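The Dustpan at Bloxham

Dec 5, 2025

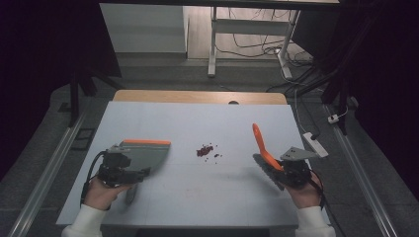
Kyriaki Petridis

Aldo had spilt it, so naturally it fell to me to have an opinion.

"Beetroot," I said.

"It's not beetroot. It's the topping." He bent over the table until his nose was nearly in it. "Dried raspberry, biscuit, something else. My aunt sends it from Seruletti. You put it on yoghurt."

"You put it on tables."

He ignored that. We had been sharing the back office at Bloxham since May, and he had developed a whole range of ways of ignoring me, some of them quite restful. This one involved going to the cupboard under the sink and coming back with the orange brush.

I should explain about the orange brush. Before Aldo there had been an old brush with no dustpan, and a dustpan that belonged to some other, larger brush, and we had all rubbed along very well by pushing things onto the floor. Then he went out in his lunch hour and bought a set. Grey pan, orange edge, orange handle, bristles like a well-kept moustache. He kept the receipt. He hung the set on a hook, and when somebody from Lirkar upstairs borrowed it to deal with a pot plant, he went up and stood in their doorway until it was returned.

"You've got to get the angle of the pan," he said now. "Everyone holds it too steep."

"Do they."

"And then you get the line."

I knew about the line. The line is the thin row of dust that stays behind when you lift the pan, and which you then sweep again, and which leaves a thinner row, and so on until you die or use your sleeve. Aldo believed that with a decent pan and the right attitude there need be no line. He had said so at the Femus Christmas lunch, to a woman who had only asked what he did.

Most of the stuff was still in a heap, dark red, with a few bits that had gone off to the side on their own. I felt some sympathy for those.

"Start with the strays," I said.

"You never start with the strays. You start with the body of it and the strays come along."

"They haven't come along so far."

"I haven't started."

It was ten to six. My bus went at six, and the next one went whenever it liked. I had 414 invoices in a box that were supposed to be in a different box, and a coat I was already wearing. I could have left. I have thought about this since. But you can't walk out on a man who is about to sweep a table properly, any more than you can leave during the last hymn.

"There's a smudge as well," I said. "Nearer you."

"I've seen the smudge."

"Sweeping won't shift a smudge."

"No, Kyriaki. That's a cloth. That's a separate job." He said it kindly, as though I'd asked where the sun goes. "My father had a shop for fifty years. He swept it twice a day and he never had a line."

"What did he sell?"

Aldo thought about it.

"Brushes, mostly," he said.

I took my coat off and went to find the cloth.

Filed under: Short Stories, Office Life

More fiction
The Man Who Returned the Ladder
2000 Teaspoons
A Bad Year for Marrows
What We Did With the Piano
100 Steps to the Launderette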